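## Scheduling greeting messages in Desteo

Desteo sends saved greetings (birthdays, anniversaries, Mother's Day) to a contact list at a set time. The steps below apply to version 4 and assume your contacts are already imported.

1. Open **Lists** and select the recipients. Remove duplicates first -- the import from Killetti doesn't merge them.
2. Open **Messages > New** and paste the greeting. The limit is 323 characters, counting spaces and emoji.
3. Insert `{first_name}` where the name should appear. Blank name fields print as "friend".

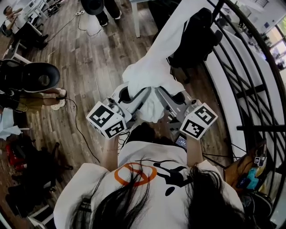

Time zones are read from the contact record, not from your account. A greeting set for 8:00 a.m. goes out at 8:00 a.m. in Perth and again, later or earlier, everywhere else. To override this, tick **Use sender's time** before saving.

4. Select **Preview** and check line breaks. Verses pasted from a word processor often lose theirs.
5. Select **Schedule**. The colour of the status dot changes from grey to green.

A queued greeting can be edited until 15 minutes before sending.

Maintained by Uthai Nuchit. Last revised in March.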